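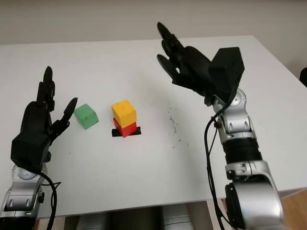
How I fit a new plug to an extension lead (and work out what I can run from it)

I've had the same Kovel four-way extension lead since we moved to Clallstead, and last week the plug finally gave up. One of the pins had gone a nasty brown colour near the base, and there was that slightly fishy smell you get from hot plastic. The lead itself was fine, so it got a new plug! It's a ten-minute job if you've got the bits in front of you, and more like an hour if you're me and have to go looking for the small screwdriver first.

All of this is for the UK three-pin plug and a normal three-core flex. If your lead is on a reel, read the bit near the end as well.

What you need

A new 13 amp plug marked BS 1363 (mine came from Awad, the hardware shop, and it's one of the tough rubber ones), the right fuse, a small flat screwdriver, a medium one to match the plug screws, wire strippers and some side cutters. You can strip wire with a knife, and my friend Rawan Hourani does it beautifully, but I nick the copper every single time, so strippers for me.

Before you start

Unplug the lead from the wall. Unplug everything from the lead too, because you'll be turning it about and dragging it over the table. Then run the whole length of flex slowly through your fingers and look for cuts, flat spots, melted patches or anywhere the outer sleeve has pulled away. If you find damage in the middle, bin the lead. Please don't wrap it in tape. I used to do that and my sister-in-law Noura Issa (an electrician, and not a patient one) gave me such a telling-off that I've never done it again.

Look at the sockets as well. If any of them is scorched, cracked or holds a plug loosely, a new plug on the other end isn't going to help and the lead wants replacing. Have a look at the wall socket you were using too. If that's browned or crackly, stop using it and get an electrician in.

Taking the old plug off

If it's a moulded plug, the kind with no screw in the middle, you cut it off. Take the fuse out first, cut the flex a few centimetres back from the plug, and throw the old plug away straight off, somewhere a child can't fish it out. A cut-off plug with a bit of bare wire sticking out is really dangerous if somebody pushes it into a socket.

With a screw-together plug, undo the big screw, lift the cover off, loosen the terminals and the cord grip, and pull the flex out. Then snip off the old wire ends and start fresh, particularly if the copper has gone dark. If it's still dark after you've snipped it, cut back a bit further until it's bright.

Wiring the new one

Open the new plug and pull out the little card that shows how much to strip. They really do vary, and on mine the earth wire had to be longer than the other two. If your plug cover has a hole the flex passes through, thread it on now. (Guess who had to undo everything.)

Take off the outer sleeve to the length on the card, then strip the end of each coloured wire. Twist the strands together gently so there are no whiskers poking out. Then:

Green and yellow goes to the top terminal, marked E.
Brown goes to the right-hand terminal, marked L, next to the fuse.
Blue goes to the left-hand terminal, marked N.

That's looking at the inside of the plug with the earth pin at the top. Go by the letters if you're at all muddled. Old leads with red and black wires have had a long life already and I'd just buy a new one.

Tighten each screw, then give each wire a small tug. The cord grip has to clamp down on the outer sleeve and not on the coloured wires. Pop the fuse in, screw the cover on, and tug the flex once more.

Which fuse?

Check what's printed on the lead. Mine says 13 amp, so it gets a 13 amp fuse. If yours says 10 amp, fit a 10.

Adding up the watts

Every appliance has a rating on a label somewhere. In my back room I've got a 2000 watt heater, a 200 watt sewing machine, a television at 130 watts and a lamp that takes 20. That comes to 2350, and a 13 amp lead can manage just under 3000 at our voltage, so on paper it's fine. Even so, I now plug the heater straight into the wall, as Noura says heaters shouldn't go on extension leads at all, and that's what the heater instructions say as well. Kettles and tumble dryers get the same treatment in our house.

If it's on a reel

Unwind all of it before you use it, every last loop. A wound-up reel can't lose its heat, and the rating for using it coiled is far lower than the one for using it fully out. Both numbers should be on the side of the drum.

First go

Plug the lead into the wall, try a lamp in each socket in turn, and feel the new plug after half an hour with your usual things running. Slightly warm is okay. If it's hot, switch off at the wall, unplug it and check those terminal screws again.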